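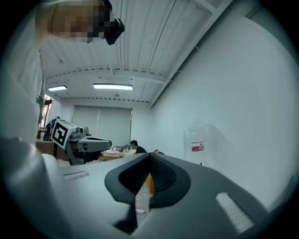
One operator wrote to us in March that the gripper had let go of the object with one finger and kept it with the other, and that by the time the second finger opened, a fingertip was already between the pad and the housing. The letter asked if we knew about this, and if other people should be warned.

We did not know about it then. We know about it now, and we are warning all users of the Stedar hand-held gripper with this notice.

Hakeck Informs Users About a Fault in the Stedar Hand-Held Gripper

ZISAU, April 5, 2021 – Hakeck, the manufacturer of the Stedar hand-held gripper, announces a voluntary exchange of the finger pads and the return spring in all grippers of the second series. The fault can cause one finger to stay closed after the trigger is released. It can then open suddenly and without the operator touching the trigger again. There is a risk of pinching the skin or a fingertip. Roughly 300 grippers are concerned.

Users are asked to stop working with the concerned grippers until the new parts are mounted. Grippers of the first series have a different spring and are not part of the exchange.

What is the fault

The Stedar gripper is held in the hand and closed with a trigger. Two soft rubber fingers come together and hold the object. When the trigger is released, a spring brings both fingers back to the open position. The operator performs a task by hand with the gripper, the camera on it records the work, and the recording is later used to teach a robot arm the same task.

In the second series we changed the supplier of the return spring. The new spring is a little weaker at the beginning of its travel. With new fingers this makes no difference. After a longer time of use, however, the foot of the rubber pad becomes wider under the load and starts to rub on the edge of its seat in the housing. The weak part of the spring is not able to overcome this friction. The finger remains closed or half closed, while the other finger opens as it should.

The spring is still under tension at this moment. A small shock is enough to free the finger, for example if the gripper is put down on a table, or if somebody tries to pull the object out by hand. The second case is the dangerous one. Operators naturally reach for an object which is stuck, and the hand is then exactly in the place where the finger will move.

What has happened until now

We have received 4 reports of a stuck finger which opened suddenly. In one of them the operator had a bruised fingertip and continued to work on the next day. In the others the finger was free of the hand when it opened. We have no report of a serious injury, but we do not want to wait for one.

The first report came to our service desk in March and was registered there as a question about cleaning. This was our mistake. The description of the operator was clear and it was read too quickly. The report was moved to the technical department only when a second customer described the same behavior in almost the same words. Between the two reports we shipped grippers which have the same fault. We apologize to the customers who received them, and in particular to the operator who took the time to write to us and had to write again.

How the fault was found

The returned grippers were examined in our own workshop in Zisau and then at the Talebi test laboratory. In our workshop the fault did not appear at first. We opened and closed the fingers on an empty bench and everything moved freely. Only when the fingers were closed on an object of some thickness, and the gripper was turned to the side in the same way as operators do when they reach into a box, the finger remained closed.

Talebi repeated the test on a machine which pulls the trigger automatically. With used pads the fault appeared after 4 hours of continuous work. With new pads and the old type of spring it did not appear during the whole test. With new pads and the new type of spring it did not appear at the beginning, but the wear on the foot of the pad was already visible under magnification. From this we concluded that the spring and the pad must be exchanged together. To exchange only the pad would solve the problem for some weeks and then it would come back.

Effect on recorded data

Several customers have asked if recordings made with a faulty gripper can still be used. The opening of the fingers is measured on the trigger side, and the measurement follows the trigger and the finger which moves with it. If the other finger stays closed, the recorded value says that the gripper is open although the object is still held. A robot which learns from such a recording may learn to move its arm away before the object is free.

We recommend to look through recordings made with the second series and to search for places where the object follows the gripper after the release. In the camera picture this is usually easy to see – the finger pads are always in view and the stuck one stands closer to the middle. Such pieces should be removed from the training set. The position data and the markers are not affected by the fault and do not need to be checked.

If a robot was already trained with these recordings, we advise to run it at reduced speed, with people outside of the working area, until the behavior at release has been checked. We do not know of any case where a robot has dropped or thrown an object for this reason. The possibility exists, and customers should decide with this in mind.

What users should do now

Please look at the serial number on the underside of the handle. Grippers of the second series carry the letter B after the number. If your gripper carries this letter, please put it away and fix a note on it, so that a colleague does not take it by accident.

If a finger is stuck closed at this moment, do not pull the object out and do not push the finger with your hand. Lay the gripper on a soft surface with the fingers pointing away from you. Pull the trigger completely and release it slowly. If the finger does not open, leave it as it is and contact us. We will send a box in which the gripper can travel together with the object.

Please do not put oil or silicone spray on the pads. We have seen this on one of the returned grippers. The oil makes the rubber softer, the foot becomes wider more quickly, and the finger gets stuck again sooner than before. Please also do not cut or sand the foot of the pad. A pad which has been cut may come out of its seat during work.

The exchange

The new set consists of two finger pads with a narrower foot and a return spring of the old type. The set is free of charge for all owners of a second series gripper, also if the gripper was bought used or the warranty has ended. Customers who have a suitable screwdriver and some experience may mount the set by themselves with the printed instruction. All others can send the gripper to Zisau, and Hakeck pays the transport in both directions.

The first sets are being packed now. We expect that all registered customers will have their set within 6 weeks. Customers who work with several grippers at the same time can ask for a partial delivery, so that the work does not need to stop completely. In the meantime we are able to lend a small number of first series grippers. They are heavier and the camera mount is of the older kind, so the camera must be calibrated again before recording.

After mounting the new set, please close the fingers on an object several times while the gripper is held to the side, and watch if both fingers open together. The instruction contains a page for this check. We ask customers to fill in the page and to send it back to us, also when everything is in order.

Changes at Hakeck

The sale of the second series is stopped until all grippers in our stock have the new set. The test with an object between the fingers, in the side position, is now part of the final inspection of every gripper. Before, the final inspection was made with empty fingers. A change of supplier for any part under tension will in future require a wear test at Talebi before the first delivery.

At the service desk, each message which mentions a hand, a finger of the operator, or a movement without a command is now given to the technical department on the same day. The person who sent the message receives an answer from there directly.

About Hakeck

Hakeck develops and produces hand-held grippers and finger pads for the recording of manual work and for the training of robot arms. Development, assembly and service are located in Zisau.

Contact for press and customers

Hakeck press office, Zisau. Owners of a Stedar gripper can register for the exchange at the service desk by phone or in writing. Please have the serial number ready, and tell us if the gripper has already shown the fault.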